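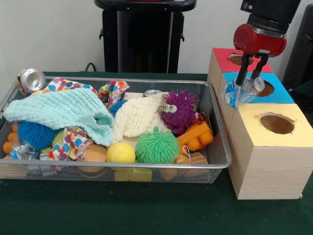
Bottle and blocks, green table.

1/ Notes on moving a closed book of with-profits pension policies from one admin system to another. The book is Lougher, written by the old Redham office, shut to new business for years. 2,376 policies in force at the cut-off date.

2/ The new system is Trorden. It stores one retirement date per policy. The old one stored up to three: the date on the proposal, the date on the schedule, and whatever the policyholder last asked for by letter.

3/ On most policies all three agree. On 252 they don't. Those went into a separate file and were left out of the first load.

4/ The date matters on this book. There is a guaranteed annuity rate, and it only applies if benefits are taken on the selected date. Load the wrong one and the guarantee moves or vanishes, and the annual statement will show it with a straight face.

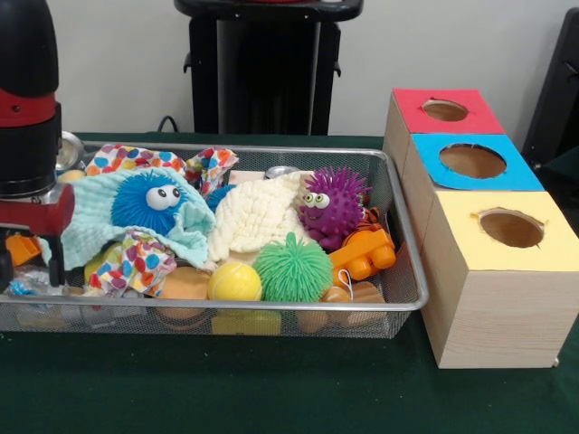

Danuta Piątek replied: We had the same on a smaller book and took the schedule date every time. Quick to code, but two years later we were still rewriting statements. Check for endorsements first.

5/ Agreed on endorsements. In the Redham files they are scanned behind the schedule with no index entry of their own, so a search on document type misses them. You have to open the scan and page through.

6/ Order we settled on: signed endorsement, then schedule, then proposal. A letter from the policyholder counts only if there is a reply on file accepting the change. A letter with no reply goes to the technical team.

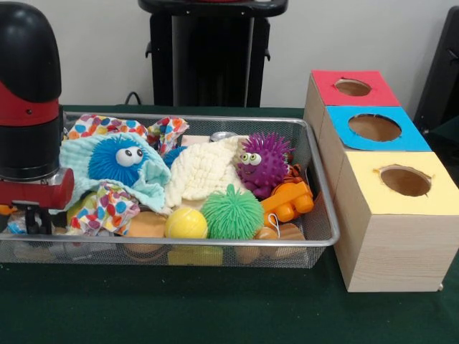
What happens to someone who has already passed the selected date and taken nothing?
The policy goes into late retirement status, the guarantee is flagged as lapsed or extended according to the policy conditions, and a person reads the conditions before anything is sent out.

7/ Two sets of conditions exist. The earlier print lets the guarantee run on to 70. The later print ends it on the selected date. The edition code is in the footer of the booklet and was never keyed into the old system.

8/ So edition had to be worked out from the policy start date, with an overlap in June when both prints were being posted. 58 policies fall in the overlap. All read by hand.
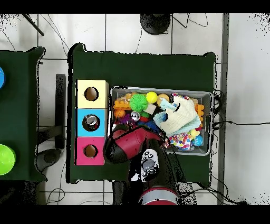 Photo: Aled Pritchard

9/ Bonus history loaded cleanly apart from paid-up policies, where the old system rounded each year's bonus down to the penny and Trorden rounds once at the end. Differences are small and always in the member's favour. Finance at Brirkuvthorpe accepted them in writing – keep that email.

10/ Second load is set for Saturday, September 11, 2021. Statements stay switched off until the values on the separate file have been checked against a manual calculation.

11/ Will add the field mapping for the date rules to this thread once it has been signed off.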